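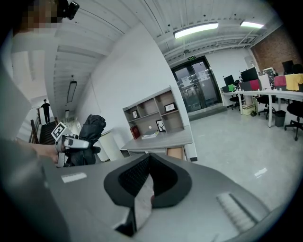 The open floor at Dillell, with the corridor and the stairs at the far left.

About Dillell

Dillell is a shared workplace on the upper floor of the Fustesier building. We rent desks, a few closed rooms and a fair amount of storage to small firms and people who work for themselves. Most of our members come in three or four days a week and leave their gear here in between, so a lot of what we do is to do with gear.

The floor

We have 1,537 square metres, and most of it is one open room. When we took the lease the ceiling had been boxed in with tiles. We took those out and painted everything above them white, beams and ductwork included. The fluorescent lights stayed. We looked at replacing them with something softer, but the people who cut patterns and check print colours asked us to leave them alone.

The brick wall has been left as brick. Please don't drill into it or stick hooks to it. The mortar is soft in places and the landlord inspects it every April.

Past the open room a white corridor runs to the closed rooms and the exit. The stairs with the wooden railing come up beside it. There is a goods lift at the back of the building for anything too big to carry, and it needs a key from the front desk.

How we started

The business began as a storage room. Azar, a theatre costume hire firm, had the floor before us and was using less of it each year. We took over one corner and rented shelving to market stallholders, who wanted somewhere dry to keep stock between weekends. A few of them asked whether they could work next to their shelves. We bought 20 second-hand desks, and when Azar moved to a smaller place we took on the rest of the lease. Some of the costume racks came with it and we still use them for coats.

The desks have been added to since. They don't match and we don't plan to make them match, though the wobbly ones do get fixed if you tell us about them.

Desks and shelves

A permanent desk comes with a shelf bay and a lockable tub. A casual desk comes with a tub only, and casual desks are cleared at the end of each day. Bookings for both go through Stunilari, the booking page we share with the other tenants in the building. If Stunilari says a desk is yours, it's yours, even if somebody's cardigan is on the chair.

Labels are on the bench by the front desk. Put your business name on every tub and on any carton that stays overnight. Cartons in the corridor get moved, as it has to be kept clear through to the exit.

Bags, jackets and other left things

Clothing and bags are what we pick up most. Nearly all of it is black, which makes a description like "black jacket" less useful than you'd think. We do a round of the floor at closing and this is what happens to what we find:

Jackets, jumpers and scarves are folded and put on the costume racks near the top of the stairs.
Bags are closed up and kept behind the front desk. We only look inside for a name.
Laptops, phones and keys go in the safe, and we email all members the same evening.
Food is thrown out. Lunch containers are washed once and left on the kitchen bench.

We hold clothing and bags for two months, then what's in good order goes to the op shop. If you think something of yours has gone there by mistake, let us know quickly and we'll ring them. They have been good about handing things back.

Who works here

At the moment the floor has a bookbinder, two bookkeeping practices, a uniform supplier, several software people, a translator and a firm that tests household products. The mix changes from year to year. We don't take businesses that need spray booths or kilns, and sewing machines are fine if they sit on a mat.

Noise is moderate - expect phones and some packing tape. The closed rooms are quieter and can be booked by the hour.

Visiting

Come and look before you sign up for anything. Ring the bell at street level and come up the stairs, or ask for the lift when you ring. The front desk is staffed in the mornings. In the afternoons, send us a message through Stunilari first so that one of us is there to let you in.

Page last updated 12/06/2026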